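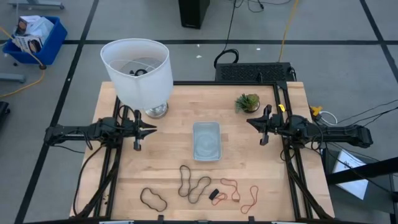
Chapter 2
Comparing Grippers Without Fooling Yourself

Every gripper on the market can pick up a cube. The cube will be rigid, matte, a friendly size, and placed exactly where the arm expects it. If you buy a gripper on the strength of that demonstration, you will own a very good cube gripper, and you will deserve it.

This chapter is about running a comparison that might change your mind. You will need two sets of fingers, one arm that can wear either of them (two arms are nicer), and a handful of objects that don't care about your feelings. The examples use the Wisier and the Wurnero, a pair of two-finger grippers that cost nearly the same and have brochures you could swap without a reader noticing. Both are driven by the Hunt controller you wired up in Chapter 1. If yours is still in its box, go back. We'll wait.

2.1 What goes on the table

Beginners choose test objects by size. They line up a small thing, a medium thing and a large thing, and then discover that all of them are the same thing. Choose by how the object misbehaves.

Cords and elastic loops are the best value in the whole test kit. They have almost no height, so the fingertips must come right down to the wood. They change shape when touched, so the second attempt is never a repeat of the first. Use a dark set and a red set. Cameras that find the red ones easily on pale wood may treat a dark one as a shadow, and you would like to know this before the gripper gets the blame. Leave one loop lying next to a small block, because in real work things are next to other things.

A shallow tray gives the arms somewhere to put what they pick up. It also has a rim, and a finger that clears the tabletop nicely can still catch a rim on the way in. Put it in the middle, where both arms can reach it and neither gets to complain.

Then add a few objects you have no intention of picking up. A potted succulent is excellent: it's spiky and easily knocked, and it makes everyone in the room drive more carefully. A table lamp with a fabric shade does similar duty at the back of the table. Students sometimes clear these away to "make the test fair." A test on a bare table is fair to the table.

2.2 What counts as a grasp

Write your definition down before the first trial. After the first trial you will have a favorite, and your definition will start drifting toward it like a shopping cart with a bad wheel.

For this chapter a grasp counts when the object leaves the table, stays off it for 2 seconds, and ends up in the tray. Dragging a loop across the wood until it falls over the rim does not count, however pleased you were. Neither does lifting the loop along with its neighbor. Score that one separately as a double pick, and resist the urge to call it efficient.

Run 30 trials per gripper per object. Yes, it's dull. Swap grippers halfway through each set, so that whatever you learn about driving the arm gets shared out between them. Most "better" grippers are simply the one that was tested second.

2.3 Where the camera sits

A fixed view of the whole table tells you what happened. A wrist view has a better chance of telling you why. From up there the fingers themselves take up a good part of the picture, and anything behind them is hidden at the very moment you'd most like to see it. This is a property of the gripper as much as of the camera, and it belongs in your comparison. Wide, flat fingers may hold a cord beautifully and still cost you the view of the cord.

Before you record anything, bring the closed fingers down to just above the tabletop and save a still. Do it with each gripper, at the same height. Then look at what you have lost behind the fingers and what you have gained in the background, which in most labs is a great deal of clutter and a person at a bench. 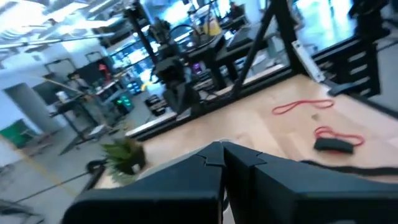 2.4 Setting up the Emura score sheet

The Emura sheet has one row per trial and a column for remarks. Fill in the remarks while the arm is returning home. "Slipped" is a poor remark. "Left fingertip passed over the cord, closed on air" is a good one, and in June, when you've forgotten the entire afternoon, it will be the only part of the sheet you can still use.

Start each row with the gripper name, the object, and the trial number. Leave the score blank until the object has stopped moving.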